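**Pose tracking at Flultholm: hold the applause**

Gunnel Haugen's group has put out release 4 of Nellari, its tag tracker for wrist cameras, and the notes promise "steady pose at any approach angle." I'd like to see the logs first. Close-range views with soft tag edges are where the old version began to jump.
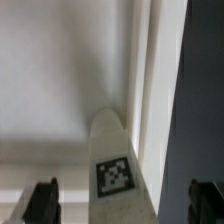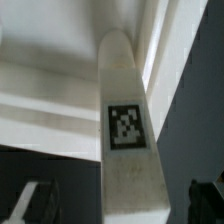
The published test covers 2,000 frames, all from one arm, and reports the average error only. An average hides the single bad flip that sends a planner the wrong way. Svitlana Yatsenko asked for the worst 34 frames in March and is still waiting. Until they arrive, we're keeping the Kidton filter switched on.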